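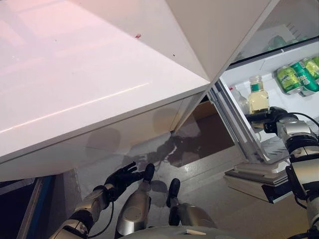 10 de octubre de 2023

Sigo con el libro plegado en acordeón. Corté siete tiras del papel Kirholm, con la fibra en vertical, y marqué los pliegues con la plegadera de hueso. El gramaje de 225 es demasiado grueso para el doblez doble, se abre un poco en el lomo. Yvette me aconseja rebajar el borde antes de encolar. Probé el engrudo de trigo más líquido y quedó mejor. Falta: tapas, tela gris, preguntar a Tomás por la prensa pequeña para noviembre.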